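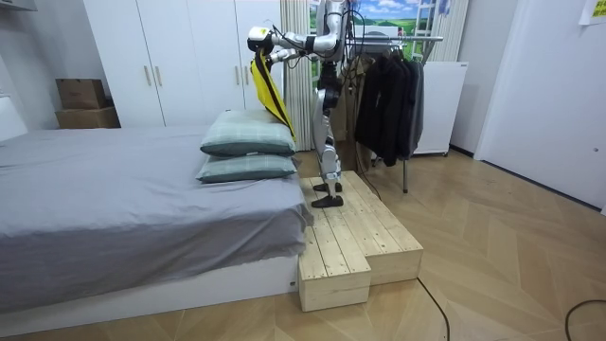
차라리 사람이 개는 게 빠르지 않겠느냐는 말이 중간 발표 질의응답에서 제일 먼저 나왔다. 맞는 말이라서 우리 조는 "네"라고 대답했고, 회의록에도 그렇게 적혀 있다. 질문은 곧 조금 친절해져서, 그렇다면 이 과제로 무엇을 알아내려는 것이냐로 바뀌었다. 이 보고서는 그 두 번째 질문에 대한 답이다. 첫 번째 질문의 답은 여전히 "네"이다.

캡스톤 설계 최종 보고서
과제명: 휴머노이드를 이용한 침실 내 의류 취급 동작의 구현과 실패 분류
조 이름: Lorura
제출일: 2019년 9월 28일

1. 과제 개요

Lorura는 우리 조의 이름이자 우리가 만든 동작 제어 프로그램의 이름이다. 처음에는 조 이름과 프로그램 이름을 따로 지으려고 했으나 이름 회의가 길어져 설계 회의 시간을 잡아먹었고, 결국 하나로 합쳤다. 그래서 이 보고서에서 "Lorura가 멈췄다"는 문장은 두 가지로 읽힐 수 있다. 대체로 둘 다 맞다.

과제의 목표는 침대 옆에 선 휴머노이드가 옷 한 벌을 들어 올리고, 한 손에서 다른 손으로 옮겨 쥔 다음, 침대 위에 펼쳐 놓게 하는 것이다. 제안서에는 그다음 단계로 "옷을 단정하게 갠다"가 있었다. 이 단계는 중간 발표 이후 범위에서 뺐다. 제안서를 쓸 때 우리는 옷을 만져 본 지 평생이 된 사람들이었으므로 옷에 대해 잘 안다고 생각했다. 로봇 손으로 만지는 옷은 처음이었다.

평가 기준은 세 동작을 각각 따로 채점하도록 잡았다. 전체 성공 여부만 기록하면 표에 0과 1만 남고, 0이 너무 많아지면 보고서에 쓸 말이 없어지기 때문이다. 지도 교수님은 이 결정을 칭찬하셨는데, 우리가 왜 그렇게 했는지는 묻지 않으셨다.

2. 실험 환경

2.1 방

실험은 Ait Brahim 실습동 안의 침실 모형에서 했다. 침대, 붙박이장, 외투를 걸어 둔 행거가 있고 바닥은 헤링본 무늬의 나무색 마루다. 창 쪽에는 푸른 들판과 구름 낀 하늘이 있다. 이 과제를 하는 동안 우리가 가장 많이 본 자연 풍경이며, 밤 열 시에도 날씨가 좋다.

모형이라고 해도 좁기는 실제 원룸만큼 좁다. 로봇이 침대 끝에 서고 그 옆에 행거가 있으면 사람이 지나갈 길이 마땅치 않다. 초기 회의에서는 행거를 빼자는 의견이 있었다. 그러나 실제 방에 있을 법한 물건을 하나씩 치우기 시작하면 마지막에는 로봇과 옷만 남게 되고, 그러면 침실이라는 말을 제목에서 지워야 한다. 표지를 이미 인쇄한 뒤였으므로 행거는 남겼다.

방을 쓰는 시간은 다른 조와 나누어야 했다. 예약표는 출입문 옆에 붙은 종이였고, 연필로 쓴 이름은 연필답게 사라지곤 했다. 9월 들어서는 모든 조가 볼펜을 썼다.

2.2 로봇

로봇은 학과 공용 장비인 Drundham이다. 은색과 흰색 외장에 관절부는 검은색이고, 두 팔과 두 다리를 모두 갖추었다. 다리는 이번 과제에서 서 있는 데에만 썼다. 걷기까지 포함하면 실패의 종류가 우리가 분류할 수 있는 수준을 넘어설 것이라고 판단했다. 서 있는 것도 공짜는 아니어서, 팔을 앞으로 멀리 뻗으면 무게중심 보정이 걸리고 그 보정이 손끝 위치를 흔든다. 손끝이 흔들리면 옷이 흔들리고, 옷이 흔들리면 우리가 흔들린다.

몸통 뒤로는 케이블이 늘어진다. 무선으로 할 수 있는 부분도 있었지만, 수업용 무선망에서 영상 지연이 일정하지 않아 유선으로 돌렸다. 그 뒤로 통신은 안정되었고 발밑은 불안정해졌다. 케이블 정리용 부품은 Ernow에서 주문했는데 클립의 안지름이 케이블 다발보다 작았다. 반품 기한은 우리가 상자를 열기 전에 지나 있었다. 이 항목은 예산 결산표에 "소모품"으로 들어가 있다. 소모된 것은 돈뿐이므로 표현에 다소 어폐가 있다.

2.3 발판

로봇은 소나무로 짠 2단 발판 위에 선다. 발판은 침대 모서리에 바짝 붙여 두었다. 설계 도면에는 마감 칠이 있었지만 칠이 마르는 시간이 일정표에 없었다. 나뭇결과 옹이와 나사 머리가 그대로 보이는 것을 발표 자료에서는 "자연스러운 소재감"이라고 썼다가 지적을 받고 지웠다.

발판은 이 과제에서 유일하게 한 번에 성공한 물건이다. 로봇이 올라서도 삐걱거리지 않았고, 버전 번호도 없다. 전공 수업을 여러 해 들은 사람들이 가장 자신 있게 내놓을 수 있는 결과물이 나무 계단이라는 점에 대해서는 조원들 사이에 여러 가지 감정이 있었다.

2.4 옷

시험용 옷은 노란색 바탕에 검은 띠가 있는 것으로 정했다. 회색 이불 위에서 색으로 분리하기 쉽고, 띠가 있으면 옷이 얼마나 돌아갔는지를 영상에서 읽을 수 있다. 처음에 쓴 회색 티셔츠는 인식 프로그램이 이불의 일부로 보았다. 한번은 반대로 이불을 티셔츠로 보고 집으려 했다. 규모 면에서는 가장 야심 찬 시도였으나 안전을 위해 정지시켰다.

노란 옷으로 바꾼 뒤 인식 오류는 눈에 띄게 줄었다. 다만 이 개선은 알고리즘을 한 줄도 고치지 않고 얻은 것이므로, 인식 성능 향상을 우리의 성과로 적기는 어렵다. 옷 가게의 성과에 가깝다.

3. 동작 설계

3.1 집어 올리기

첫 단계에서 로봇은 침대 위에 놓인 옷의 가장 높은 주름을 찾아 그곳을 집는다. 옷깃이나 어깨처럼 의미 있는 부분을 찾아 집는 방법도 검토했지만, 구겨진 옷에서는 사람도 어디가 어깨인지 모를 때가 많다. 가장 높은 곳을 집는 방법은 무식하고 잘 된다.

문제는 집게가 옷과 함께 이불까지 무는 경우였다. 손을 내리는 깊이를 줄이면 이불은 물지 않지만 옷도 물지 않는다. 우리는 손을 일단 얕게 내리고, 집게를 닫은 뒤 벌어진 정도를 확인하고, 빈손이면 조금 더 깊이 내려가 다시 시도하도록 했다. 재시도는 3회로 제한했다. 제한을 두지 않았을 때 로봇은 몹시 성실했고, 우리는 막차를 놓쳤다.

3.2 옮겨 쥐기

둘째 단계가 이 과제의 핵심이다. 한쪽 팔이 옷을 높이 들고 있는 동안 다른 팔이 그보다 낮은 자리로 들어가 늘어진 부분을 잡는다. 두 손이 가까워지므로 충돌 검사를 해야 하는데, 검사를 엄격하게 하면 두 손은 예의 바르게 거리를 둔 채 영원히 만나지 않는다. 느슨하게 하면 서로 부딪친다. 적당한 값은 계산으로 구하지 못하고 여러 번 돌려 보며 정했다. 보고서 양식에는 "근거"를 쓰는 칸이 있어 "실험적으로 결정"이라고 적었다.

옷이 돌아가는 것도 골칫거리였다. 한 점을 잡고 들어 올린 천은 제 무게로 천천히 비틀리고, 비틀린 천은 카메라가 본 위치에 더 이상 있지 않다. 들어 올린 뒤 잠시 기다렸다가 다시 보는 것으로 해결했다. 코드로는 대기 명령 한 줄이다. 이 한 줄을 넣기까지 궤적 예측 모듈을 만드는 데 2주를 썼고, 그 모듈은 현재 부록에 있다. 부록에 있는 것이 잘 어울린다.

3.3 펼쳐 놓기

셋째 단계에서 로봇은 두 손으로 잡은 옷을 침대 쪽으로 내리면서 손 사이를 벌린다. 내려놓을 자리에는 베개가 있다. 베개 위에 옷이 반쯤 걸치면 표면이 기울어 옷이 미끄러지는데, 베개를 치우는 동작은 범위 밖이므로 베개를 피해 놓는 쪽으로 목표 지점을 옮겼다. 그러자 팔이 더 멀리 뻗어야 했고, 2.2에서 말한 무게중심 보정이 돌아왔다. 한 문제를 풀면 앞 절에서 푼 줄 알았던 문제가 인사를 하러 온다.

4. 결과

본 시험은 같은 옷, 같은 발판 위치로 57회 수행했다. 세 단계를 모두 통과한 것은 13회다. 나머지는 아래의 이유로 끝났다. 빈도가 높은 것부터 적는다.

옮겨 쥐기 실패. 받는 손이 천의 가장자리만 물었다가 놓쳤거나, 아예 허공을 잡았다. 허공을 잡은 경우에도 프로그램은 한동안 성공으로 기록했다. 집게가 완전히 닫혔을 때의 센서값과 얇은 천을 물었을 때의 센서값이 거의 같았기 때문이다. 초기 성공률이 놀랄 만큼 좋았던 이유를 우리는 이때 알았다. 그 시기의 자료는 모두 버리고 영상을 보며 사람이 판정했다.

펼쳐 놓기 실패. 옷이 침대에 놓이기는 했으나 펼쳐졌다고 부를 수 없는 상태였다. "펼쳐짐"의 기준은 시험 전에 정했어야 했다. 우리는 시험 도중에 정했고, 기준을 정하는 회의에서 조원들이 각자 집에서 옷을 어떻게 두고 사는지가 드러났다. 의견이 갈려 가장 엄격한 기준을 채택했다.

집어 올리기 실패. 재시도 제한까지 모두 쓰고도 옷을 잡지 못한 경우다. 옷이 이불에 납작하게 붙어 있을 때 집중적으로 나타났다. 가장 높은 주름을 찾는 방법은 주름이 없으면 할 일이 없다. 단정한 옷일수록 로봇이 집지 못한다는 뜻이어서, 개는 동작까지 구현했다면 갠 옷을 다시는 들지 못하는 로봇이 되었을 것이다.

기타. 케이블이 팔의 움직임을 당긴 경우, 프로그램이 응답하지 않은 경우, 다음 조의 예약 시간이 된 경우를 모았다. 마지막 것을 로봇의 실패로 볼 수 있는지는 논쟁이 있었으나 제외하면 성공률이 올라가므로, 의심을 받지 않기 위해 포함했다.

5. 논의

우리가 처음에 어렵다고 본 것은 인식이었고 실제로 시간을 쓴 것은 손이었다. 옷이 어디에 있는지는 비교적 일찍 알 수 있었다. 알고 있는 것을 잡는 일이 따로 어려웠다. 특히 집게가 무언가를 물고 있는지 아닌지를 확실히 아는 방법이 필요했는데, 우리는 이 문제를 끝까지 영상 판정으로 때웠다. 손끝에 접촉 센서를 붙이는 안은 예산표에서 탈락했다. 남은 예산이 Ernow의 클립이 되어 있었기 때문이다.

옷을 한 벌만 쓴 것은 이 시험의 분명한 약점이다. 우리의 수치는 노란 옷 한 벌에 대한 수치이며, 두꺼운 외투나 양말에 대해서는 아무 말도 하지 않는다. 행거의 외투로 한 차례 해 보자는 제안이 있었으나 무게를 생각하고 그만두었다. 양말은 각자의 양말을 제공하려는 사람이 없었다.

시험 순서를 섞지 않은 것도 적어 둔다. 후반부의 결과가 전반부보다 나은데, 그 사이에 프로그램을 고치지는 않았다. 옷을 처음 놓는 사람이 점점 로봇이 집기 좋은 모양으로 놓게 되었을 가능성이 있다. 의도한 사람은 없다고 한다. 학습이 일어나기는 한 것인데 장소가 우리 쪽이었던 셈이다. 다음에는 옷을 높은 데서 떨어뜨려 초기 상태를 만드는 것이 좋겠다.

6. 다음 조에게

장비를 이어받을 조를 위해 몇 가지를 남긴다.

발판을 옮겼다면 좌표 보정을 다시 한다. 발판이 조금 틀어진 것을 눈으로 보고 알 수 있다고 생각하면 오후 하나가 없어진다.

바닥의 케이블은 시작 전에 행거 쪽으로 모아 둔다. 침대 앞쪽으로 지나가게 두면 사람이 밟는다. 우리 조는 밟은 사람이 저녁을 사기로 했고, 모두가 한 번씩은 샀다.

Lorura를 실행할 때 설정 파일이 둘 보일 것이다. 이름에 "최종"이 붙은 것을 쓰면 안 된다. "최종"이 없는 쪽이 더 나중에 만든 것이다. 이름을 고치려고 했으나 두 파일을 부르는 코드가 곳곳에 있어서 손을 대지 못했다.

접촉 판정을 집게 값만으로 하지 않는다. 4장에 이유가 있다. 성공률이 갑자기 좋아지면 기뻐하기 전에 영상을 본다.

이불은 로봇을 켜기 전에 편다. 동작 중에 침대 쪽으로 몸을 숙이고 펴면 안전 점검 항목에 걸리고, 반성문 양식은 보고서 양식보다 길다.

7. 부록 목록

가. 회차별 판정표
나. 발판 도면(마감 칠 항목에 취소선)
다. 궤적 예측 모듈 설명서(현재 사용하지 않음)
라. 예산 결산표
마. 중간 발표 질의응답 회의록

케이블 클립은 Ait Brahim 실습동 공구함 맨 아래 칸에 미개봉 봉투로 남아 있다. 더 가는 케이블을 쓰는 조는 가져가도 된다.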